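**Table litter** is the general name for the wrappers, lids, peelings and torn packets that gather on a table while people are eating, playing cards or avoiding the washing-up. It differs from ordinary litter in being indoors, and from rubbish in that someone still intends to deal with it.

## Customs

Most households settle on a bowl. The bowl is rarely bought for the purpose and tends to be one that has lost its set. In Mesville, where the habit has been written about more than it perhaps deserves, it is called a *nolent*, after the Nolent pottery, which sold 2,171 seconds in a single March and never quite lived it down.

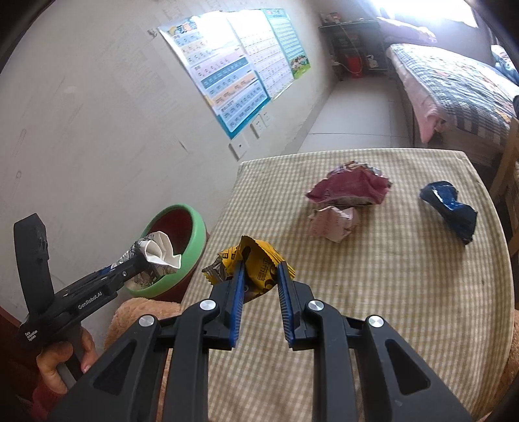 *Snack wrappers and a bowl on a checked tablecloth.*

The etiquette is loose. A guest may add to the bowl but should not empty it. Hilkka Pesonen's *The Untidy Table* holds that the host must put in the first wrapper, to show that it is allowed. Rogério Guerra, reviewing the book at greater length than the book itself, thought this fussy and said so for 137 pages.

## Folding and crumpling

Writers on the subject fall into two camps. Folders press a wrapper flat and tuck it into a strip or knot. Crumplers do not. Sumaiya Navaratnam traced the quarrel to foil-lined packets, which spring open again when left alone and so punish the crumpler in full view of everyone.

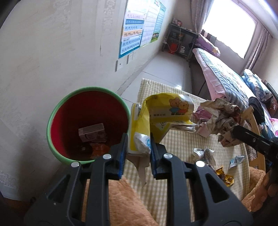
Card is a separate matter. It keeps whatever shape it is given, takes up most of the bowl and is usually fished out later by someone looking for the cooking instructions. The Mesville practice is to stand card beside the bowl - a compromise that has pleased neither camp and lasted very well.

## Decline

The lidded pedal bin is generally blamed. A survey by Meenakshi Chaturvedi of some 1,000 homes found the bowl still in use in fewer than half, though many people kept one "for keys". She did not ask what else was in it.

## See also

- Crumb tray
- Drawer of useful string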